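Jirivby (restored version): which cut is everyone watching?

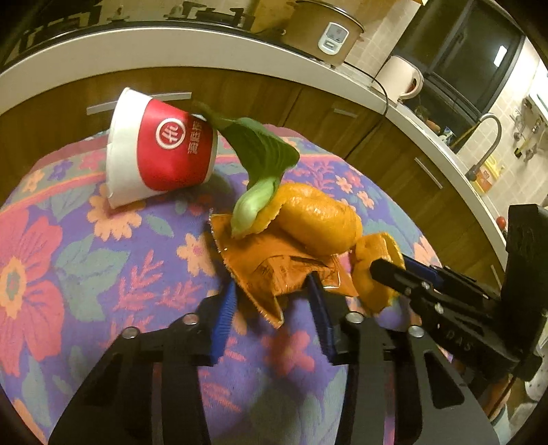
Kitchen table, paper cup on its side, bok choy and citrus peel.

reelchange_tom
Started a new thread because the old one was locked. I watched the restored Jirivby last night and my runtime doesn't match what people quoted there. Mine ends on the ferry, with no scene in the lawyer's office. Length is 95 minutes including the restoration credits. Is the office scene missing, or was it only ever in the television version?

For what it's worth, I think the ending on the ferry is correct. The office scene, as described, exists to tell us who inherits the house, and we know that by the second reel.

mkettering
The office scene was in the theatrical print. I projected it. It ran just before the ferry and it was in a different grade from everything around it, colder and with more grain, so I assume it was a late insert. The television version drops the dinner and keeps the office.

Fergus Strachan
I don't think that's right. Ninov shot the office scene after the first preview, and the distributor attached it to some prints only. There was never a single theatrical version. The Plemesen disc has it as an extra, in rough condition, with 2 splices visible in the middle of the dialogue.

mkettering
Which prints had it, then? The one I ran was a standard release print with no markings to suggest otherwise.

Fergus Strachan
I can't tell you that. The booklet says "certain territories" and leaves it there.

halfshade
The version question is less interesting to me than whether the film is any good, and I don't think it is. It's a melodrama about a family business that is embarrassed to be a melodrama. Every time somebody raises their voice, Ninov cuts to the harbor. I counted on him for something after his first picture, and what I got was a lot of harbor.

reelchange_tom
The harbor shots are timed to the bookkeeping scenes. Each one comes after a figure is read aloud. I agree there are too many in the last third.

Ross Baird
I'd defend the film on the performances, the mother especially. She plays the dinner scene almost entirely with her back to her sons, and the film doesn't cut around to her face until the older one has left the room. That is a melodrama director's decision and a good one. Compare Escobar, where the same situation is covered in close-ups from both sides and nothing registers.

halfshade
Escobar is a worse film, agreed. That doesn't get this one very far. The dinner scene works, and the 15 minutes after it are the younger son driving.

Ross Baird
The drive is too long. I wouldn't lose it completely. The radio bulletin in it sets up the strike, and without that the warehouse scene has no cause.

mkettering
On the transfer: does anyone else see the image shift left at the reel change, just after the drive? It's at 73 minutes on my disc. It settles after a few seconds.

reelchange_tom
Yes, same place. I took it for a registration fault in the scan. The sound also drops slightly in level there.

Fergus Strachan
The level drop is in the older disc as well, so it comes from the source — probably the optical track. The image shift is new. I wrote to Plemesen in July and received a form reply.

dockside_nell
Came in to say the office scene should go back in. Without it the daughter has no last scene at all. She walks out of the warehouse and the film forgets her. In the office she signs the papers and says nothing, and it's the one point where she has any power over her brothers. Calling it exposition about the house misses who is holding the pen.

reelchange_tom
I've only read descriptions of it, so I'll concede that until I've seen it. Is the extra subtitled?

dockside_nell
Yes, though the subtitles run a little behind the dialogue after the first splice.

Ross Baird
The daughter's exit from the warehouse is her last scene, and I find it sufficient. Putting the office after it repeats the point at a desk.

dockside_nell
We disagree, then. Watch her hands in it before you settle on that.

mkettering
If anyone has the older disc, please check whether the reel change falls at the same line of dialogue. On mine it comes right after "leave the keys."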